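Date: 4 September 2021
From: Misaki Noguchi

Hi all,

Replying on the list so the answer is in the archive. The question from the July thread was this:

> I'm printing the base plate for the hand-held version and wondering
> two things before I commit the filament. First, do the ribs on the
> plate do anything, or can I print it flat? Second, has anybody tried
> the stiffer blue pads against the soft ones on real household stuff?
> I only have foam blocks here and everything picks up foam blocks.
> Also, what are you using for the pivots? Mine loosen every evening.

Ribs first. You can print it flat, and I did on the first one. It weighed almost 60 grams more than it needed to, and it flexed at the front corners when both arms closed hard. With the ribs running fore and aft the plate is thinner between them and it stopped flexing. If you already have a flat one, keep using it until it bothers you. The bolt pattern hasn't changed.

Leave the small crosshair near the front edge. I had a version without it and spent an evening trying to line up two recordings by eye. It only has to be flat and have good contrast. I print mine on paper and stick it down with clear glue. Matte paper works better than gloss under the shop lights.

Pivots. I was using the screws from the Pullholm kit with plain nuts, and they backed off for me too. I changed to shoulder screws with a nylon lock nut underneath, done up until the arm drags slightly and then backed off an eighth of a turn. They have been through 1,000 open and close cycles on the bench without moving. I did put threadlocker on one pair and regretted it when I had to change an arm, so I wouldn't bother.

Pads. I've been running a textured face on the left and a smooth one on the right. The texture is a fine pattern straight off the print bed. I want to know which side slips first, and with two of the same I couldn't tell. So far the smooth side lets go earlier on cardboard, and there's very little difference on soft plastic wrap. Neither is good on fleece or plush, where the fingers sink in and the opening reading means nothing.

For objects I stopped using the foam. I've been working at the table at home with whatever is on it: cartons, wrappers, a quilted jacket, a plastic basin, a soft toy. The long narrow boxes are the most useful thing I've found. They fit between the pads with a bit of room each side, so you find out straight away whether the arms are closing evenly. If one pad arrives early the box turns before it's held.

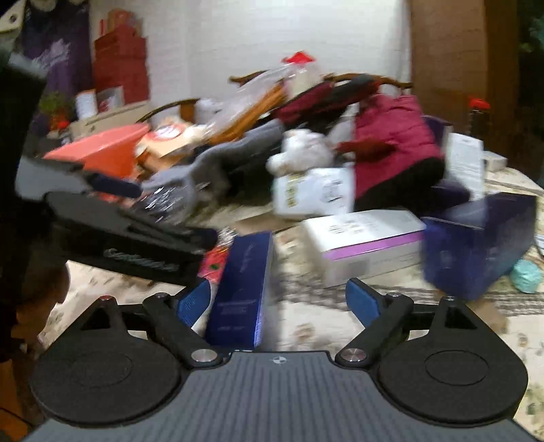
I count a pick as good if the object clears the cloth and stays up for a slow count of three. Going by that, I have 415 attempts written down from the past few weeks and 396 of them were good. Most of the misses were crumpled wrappers and the rest were my own fault for coming in at a bad angle. I wouldn't read much into the total, as I tend to go for the easy things when I'm tired.

Two problems I haven't solved. Motion blur is the bigger one. Anything big and dark off to the right goes to mush as soon as I swing the wrist, and the small print on the boxes is unreadable most of the time. A shorter exposure helps but then the back of the table gets too dark. I'm going to try a second lamp before I touch the camera settings again.

The other is cable strain. The Gamon board sits behind the right housing and the connector takes a knock whenever I put the thing down. I have a zip tie on it at the moment. The Sekiguchi mount people were talking about in the spring looks like it would fix this, but I'd need to move two holes and I don't have a current drawing. If somebody has one in metric, please send it to me.

I'll put the ribbed plate file in the Fikalside folder on the weekend, along with the pad shapes. The plate wants four perimeters and no supports. Print the pads on their side or the layers peel at the tip — I lost three that way.

I can bring a spare set of arms to the next shop night if you want to compare them with yours before you print any more. They're black, and the holes have been drilled out a bit oversize, so you'd need the bigger screws.

Misaki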